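4.2 What the drum is for

Our interviews were designed to cover washing. Participants had other ideas. Of the 206 households in the Trallport sample, a majority brought up, without prompting, at least one occasion on which the washing machine had held something that was never going to be washed. The interview guide had no question on this, and for the first weeks of fieldwork the answers were filed under "other," a category that soon grew larger than several of the ones we had planned.

The pattern fits what Pruvost and Whitfield noted in their pilot work, where the machine turned up in household floor plans as a piece of storage furniture that happened to be plumbed in. It has a door. The door shuts. In a small apartment these are serious qualifications. Participants told us about winter blankets, a set of saucepans, a folded tent, a birthday present hidden from a child of six, and in one case a complete tax archive, which survived its stay and was described by its owner as "safer in there than with me."

Storage of this kind peaked around a move. Households changing address in September, when most leases in Trallport turn over, treated the drum as a free box. Removal firms do not like this. The drum hangs on springs, and the transit bolts that ought to hold it still have usually been lost, or are in a kitchen drawer, labeled by no one. The two firms that spoke to us, Clurner and Lemaire, both ask customers to hand over machines empty. Both said that customers agree to this warmly and then do as they please.

Wrapping was a separate matter, and opinions on it were firm. Some participants wrapped the whole machine, some only the front, and a small group held that a washing machine weighing more than its owner could look after itself. Bubble wrap was the favorite material by a wide margin. Blankets came second, mostly among people who had been blankets-in-the-drum people to begin with and had simply changed their minds about which side of the door the blankets belonged on.

Tape caused more regret than any other item in the study. Participants who stuck tape straight onto the casing reported a gray residue that outlived the lease. Those who stuck it only to the wrap reported that the wrap slid down. We have no solution to offer and were asked for one often.

The position of the door was also contested. A shut door keeps the load in, if there is a load; an open one lets the seal air out but catches on every doorway between the old kitchen and the new one. Figure 3 shows a front-loader with bubble wrap and white tape across the lower part of the drum opening and the door standing open.

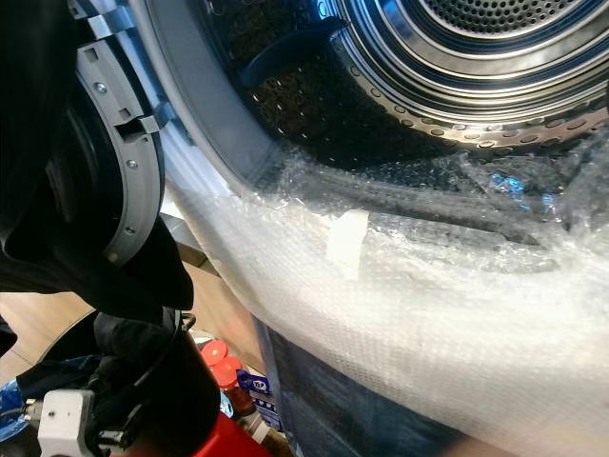

Figure 3. Drum opening of a front-loading machine, door open, with bubble wrap draped over the front.

4.3 The machine as a surface

If the inside of the machine is a cupboard, the top is a table. Here our material is richer than we would like. Participants listed detergent, keys, unpaired socks, mail, a bread maker, and the category one respondent called "things on their way." Where these things were on their way to was seldom specified. Follow-up visits 10 weeks later found most of them still traveling.

We paid particular attention to households that had bought a shelf to stop this from happening. The usual choice was the Grarnska, a narrow over-machine unit sold locally in flat-pack form. In nearly every case the shelf filled up and the top of the machine stayed as it was. One couple had installed a second Grarnska above the first, which we recorded as optimism.

Vibration imposes a certain discipline. Items left on top during a spin cycle migrate toward the front edge, and participants knew, often to the inch, where a given object could be parked and still be there at the end. This knowledge was local to the machine and did not survive replacement. Several people spoke of a new, quieter model with mild disappointment, having lost what had been their only reason to clear the top.

Field notes for this section run to some 400 pages, of which the socks account for more than their share. The coding scheme is given in the appendix, where "other" has been divided into four.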